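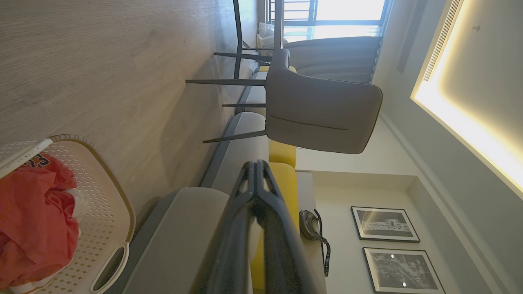 Frequently asked questions about the Lendotley arm

Last changed in July. I have put the newest questions at the end, so the order is not very logical. If you have written to me and I did not answer, please look here first.

What is Lendotley?

It is a small robot arm on a wheeled base, which I build partly at home and partly in the shared workshop in Udport. The purpose is to pick up clothes and put them in a laundry basket, and later to take them out again one by one. It does not fold. Many people ask me about folding and I have no plans for it.

Who makes it?

I do, Orvokki Kauppinen. Two other members of the workshop helped me with the welding of the base and with the first motor board. The mistakes in the drawings are mine.

Can I buy one?

No. You can download the drawings and the parts list and build it yourself. I do not sell kits, and I also do not sell single printed parts, because the post costs more than the plastic.

How much did it cost?

My parts came to 747 euros, without tools. The motors are more than half of this. If you already have a computer which can stay on the base, you will spend less. I did not count the parts that I broke.

How long did it take?

Almost 200 hours until the arm could lift a shirt from the floor for the first time. A person who has built such things before will be faster. I had to learn the wiring from the beginning.

Why are there slots cut in the fingers?

The first fingers were solid and they were too stiff. They closed on cloth only at one point and the cloth slid away. With the open slots the finger bends a little around what it holds. The price is that they break sooner if you drive them into furniture. Print them lying on the side, never standing, otherwise they split between the layers.

Do I need to paint the fingers black?

Please do not paint them. Paint makes them slippery and it comes off on light clothes. I print in black matte filament. A shiny filament gives the wrist camera bright spots in every image, and the program sometimes takes a bright spot for an edge.

Why does the wrist camera show the room lying on its side?

The camera board fits in the wrist housing in one direction only. I could turn the pictures in the software, and in an older version I did, but then I forgot which files were turned and which were not, and I lost a whole evening. Now everything is stored as the camera gives it. In my living room this means that the floor is on the left and the ceiling on the right. You get used to it after some days. If your housing is different, change the value "wrist_turn" in the settings file and write it down somewhere.

Must the fingers be visible in the picture?

Yes. The program must know where the tips are when it comes near the cloth. If you see only the room and no fingers, the camera is tilted too far. Loosen the two small screws, tilt it back and tighten them with your hand only.

What kind of basket works?

A plastic one with a firm rim. Mine is cream-coloured with small diamond-shaped holes and a rounded slot for a handle. The holes were a difficulty in the beginning, when a fingertip could get caught in them. The arm now keeps a distance from the sides and comes in over the rim. Soft fabric baskets fall over when the arm touches them, and I have stopped testing them.

Which clothes are easiest?

T-shirts and sports shirts in one strong colour. A red shirt on my light floor is found nearly every time. White things together with coloured things are more difficult, especially when only a small piece of the white one looks out. Socks are bad. Black trousers are very bad.

Do numbers and prints on shirts disturb it?

Less than I feared. A large dark number on a red shirt was at first understood as a hole in the cloth, and the arm tried to go around it. After I added more pictures of printed shirts to the training, this happened seldom. The set has 1446 pictures today.

Can I use it in a room with big windows?

You can, but the hour matters. In the late morning the sun comes over my floor and the camera makes the rest of the room too dark. Draw the curtains or fix the exposure by hand. Warm ceiling lights are no problem if they are on during the training also.

Will it damage my sofa?

It can push against it. Keep the speed at 42 or lower in the settings when you work near furniture (the scale goes to 100). I also put a strip of felt on the corners of the base.

It picks up cushions. What shall I do?

Mine did this too, with the yellow ones. Add pictures of your own cushions and mark them as "leave". Until you have done this, move them to another room.

Is Faker necessary?

Faker is our name for the small program which pretends to be the arm, so that you can test on a computer without motors. It is not necessary - but please use it before you send me a fault report. If the fault appears in Faker too, it is in the program and I can look for it here.

What is the Sjöberg bracket in the parts list?

The metal angle between shoulder and base. It has the name of the old shop where I bought the first one. Any steel angle with the same holes will do.

Is it safe with children or animals?

I would not leave it alone with them. The stop button cuts the motor power, and then the arm falls down, so keep your hand under it.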